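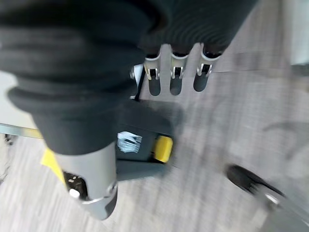
Dark charcoal fabric with ribbing and thick folds

Home Topics Laundry & Mending Unanswered Log in

Search Druleo Help Forum Go

How do I get faded black cotton back to black?

Viewed 273 times

Yolandi Magagula

Hi everyone! I've gotten really into making my clothes last longer this year and I'm having a great time with it, but I'm stuck on color. I have 3 black sweatshirts, all thick cotton fleece with ribbed cuffs and waistbands, and they've all gone that dull brownish gray you get after a couple of years. The fleece itself is in wonderful shape. No holes, cuffs still snap back, the inside is still fluffy. They just look tired!

I bought a box of Cesex dye in black but haven't opened it yet. The washing machine here is a front loader shared with the apartment upstairs, so dyeing in the machine is out. I do have a big stainless steel stockpot that I can give up for the job.

What I'd love to know:

Does the ribbing take dye the same way as the body of the sweatshirt? One of the labels says the rib is cotton with a little elastane in it.

Can I do all of them in one pot or is that asking for streaks?

And once they're black again, how do I keep them that way? I've been washing warm with whatever detergent was on sale.

I have Saturday free and I can't wait to try this.

pinkingshears

Oh, you're going to love this, it's one of the most satisfying things you can do in a kitchen! I've been dyeing my own jeans and tees for years and I still get a thrill when they come out of the rinse.

First thing: weigh your clothes dry. Dye boxes go by weight of fabric, and people get a washed-out charcoal when they wanted black simply by putting too much cloth in with one packet. My lightest sweatshirt is 284 grams, and a heavy fleece one can be double that. Read the side of your box and see how much it covers for a full black. It's often less than the big number on the front – that number can be for a medium shade.

Do them one at a time. Thick fleece needs room to swim, and if it's folded up on itself in the pot you get pale creases exactly where the folds were. I'd mix a fresh bath for each one, too.

Wash them first, no softener, and put them in wet. Wet fabric soaks up dye much more evenly. Dissolve the powder completely in hot water in a separate jug, pour it through an old nylon stocking into the pot, stir, and only then add the sweatshirt. Keep it moving for the first ten minutes! This is where most of the blotches come from. After that you can relax a little and just turn it over every few minutes for the time on the box.

About the rib: cotton with a bit of elastane takes dye nicely, but don't boil it. Keep the heat at the low end of what the instructions allow or the stretch suffers. The one thing that may surprise you is the stitching. Seams are very often sewn with polyester thread and ordinary cotton dye won't touch it, so yours will stay whatever color they are now. On black clothes the thread is usually black already, and it can look very crisp against the fresh color.

Rinse cool until the water is clear. It takes forever. Put some music on.

Gus in the basement

just wash in cold

mothballed

Pinkingshears has covered the dyeing so I'll take the aftercare, which is my favorite part!

Turn them inside out every single time. A lot of what looks like fading is really surface fuzz, tiny broken fibers that scatter the light and make black look gray. Before you dye anything, go over one sleeve with a fabric shaver and look at it by a window. I did this with an old hoodie last August and it came up so dark that I put the dye back in the cupboard.

Use cold water, a short cycle and a liquid detergent made for darks. I use Gevon, but I've had good results with store brands as well. Look for one with no bleach or optical brighteners. Dry them flat or on a rack out of the sun, and skip the dryer for ribbed cuffs if you want them to keep their snap.

For the first 2 washes after dyeing, wash them alone or with other black things. With a shared machine I'd do those washes by hand in a tub, then run a wet white rag over the cloth. If the rag picks up color, give it another rinse.

Yolandi Magagula

Thank you both so much! I just shaved one cuff and WOW, there was a whole little pile of gray fluff. I'm going to do the rest of that sweatshirt tonight and dye only the other two. Kitchen scale is out and ready – will report back!

Get our weekly roundup of laundry and mending tips. Enter your email to subscribe.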